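The Rules Robots Live By (and the People Who Work Next to Them)

Reading time: 7 minutes

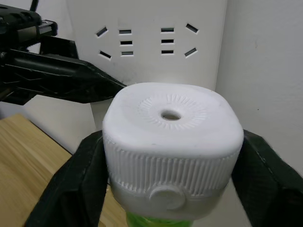
Think about the rules in your house. Maybe you have to wash your hands before dinner, or keep your shoes off the couch, or ask before you open the front door. Some of those rules keep you safe, some keep your things from getting broken, and one or two are probably just there to keep the grown-ups from going bananas.

Robots have rules, too! There are quite a lot of them, in fact, and plenty were written after somebody sat down with a cup of coffee and asked, "Well, what could go wrong?" That is a very useful question, and you can ask it at home any time you like.

So let's go through some of the rules for robots that work with their hands. (Engineers call a robot's hand a gripper, and lots of grippers have only two fingers. You would be surprised how much you can do with two fingers. Try picking up your toothbrush with just your thumb and pointer finger, and then try brushing with it.)

Who makes the rules?

Some rules are called standards. A standard is a set of rules that lots of people agree to follow, even if they live in different countries and have never met. Your school paper is probably the same size as the paper in the next school over, and it fits in the same folders. Somebody had to agree on that. Robot standards work in much the same way, except that they talk about things like how a machine should stop, what signs should go near it, and how to check that it's safe before anybody stands beside it.

Then there are the smaller rules that belong to one room or one workshop. These might be printed on a card and taped up by the door. At the Zarora workshop, where the robots practice with everyday things from kitchens and bathrooms, the card has 13 rules on it. We won't go through them all (you'd be here until bedtime), but these are the ones we like best.

Squeeze just enough

Have you ever squeezed a juice box too hard? Then you already know why this rule matters. A robot doesn't feel "too hard" the way you do. A person has to decide how strongly the fingers may press, and set a limit so that they can't go past it.

A bottle cap is a good thing to practice on. In our picture, two black fingers are pressing on a white cap from the left and the right, and the sides of the cap are covered in little ridges. You'll find ridges like that on plenty of caps at home. Run your fingernail along them and you'll hear a tiny zipping sound! Ridges help fingers hold on without slipping, and that goes for robot fingers as well as yours.

The workshop rule says to start with a gentle squeeze, try it, and add a little more only if you need to. It's the same way you add salt to soup, a pinch at a time, because taking salt back out again is a terrible job.

Everybody knows where the stop button is

Before anyone switches on a robot at Zarora, each person in the room has to point to the emergency stop button. They really do point, arm out and all, even the people who have worked there for years and years. It looks a bit silly, like a very short dance, but it means that if something goes wrong, nobody has to hunt around for it.

An emergency stop is usually big and red, and you hit it with the flat of your hand. You don't need permission to press it. You don't even need to be sure! If you think something looks wrong, you press first and talk about it afterward, and the rule says that no one may grumble at you for it. We think that's one of the kindest rules on the whole card.

Two arms have to share

Look at the picture again, up in the left corner, and you'll spot part of another robot arm. When two arms work close together, they can get in each other's way, just like you and your cousin trying to reach the same bowl of popcorn. Bump!

People have a few ways to sort this out. They can draw an invisible line in the computer and tell each arm to stay on its own side. They can make the arms take turns, so that one holds still while the other moves. Or they can have the computer keep checking where both arms are and slow them down if they get too close. Slow is good. A slow bump is a much smaller bump.

Keep your own hands out

This one is for people. While a robot is moving, hands stay out of the space it can reach. If a bottle falls over, you leave it. If the bottle rolls off the table and across the floor and under a cabinet, you leave it then, too, and you may sigh as loudly as you want. First the robot gets paused, and then somebody goes crawling after the bottle.

Some robots are built to work right beside people, and they are made to move gently and stop if they touch someone. Even so, a person has to check each job before saying that it's safe. A robot that is gentle when it's holding a sponge might not be so safe when it's holding scissors!

Mind the water and the electricity

Lots of everyday bottles have something wet inside, and lots of everyday rooms have sockets in the wall. You know the rule about those already, we hope: wet things and electricity stay apart. Robots don't know that unless people teach them, so it's up to the people to plan ahead. At Zarora, any bottle used near a socket has to be empty, rinsed, and dried before practice starts, and cords are kept away from anywhere an arm might swing and catch them.

Write it down

Every time a job goes wrong, even in a small way, it goes into the logbook. Dropped a cup? Write it down. Squashed a paper box? Write it down, please, and draw the box if you feel like it. The people at Zarora filled 500 lines of their first logbook before they needed a new one, and when they read back through it they noticed that many of the drops happened right after lunch, when everybody was in a hurry to get going again. Now there's a rule that the first try after lunch is always a slow one.

Try it yourself: be the gripper

You'll need a friend, an empty plastic bottle with its cap screwed on loosely, and 2 clothespins or a pair of kitchen tongs.

Put the bottle on a table. One of you is the robot and holds the tongs. The other is the operator, and tells the robot what to do in very short instructions, such as "left a little" or "close slowly." The robot may only do exactly what it is told, even if the operator says something daft.

Before you start, agree on a stop word. Ours is "pickle," but any word will do as long as you both remember it. When the operator says it, the robot has to freeze, even with one foot in the air.

Now try to grip the cap and turn it. If it slips, talk about why, and then make up a rule that would help. Write your rule on a piece of paper and tape it up near the table. Then swap places and see whether your friend thinks it's a good rule, or whether it needs a bit of fixing.

Words to know

Gripper: the part of a robot that holds things.

Standard: a set of rules that many people agree to use.

Operator: the person in charge of a robot while it is working.

Emergency stop: a button that makes a machine stop right away.

24 shares | 7 comments

Finen Young Readers | Contact us | Copyright Finen, all rights reserved | Back to top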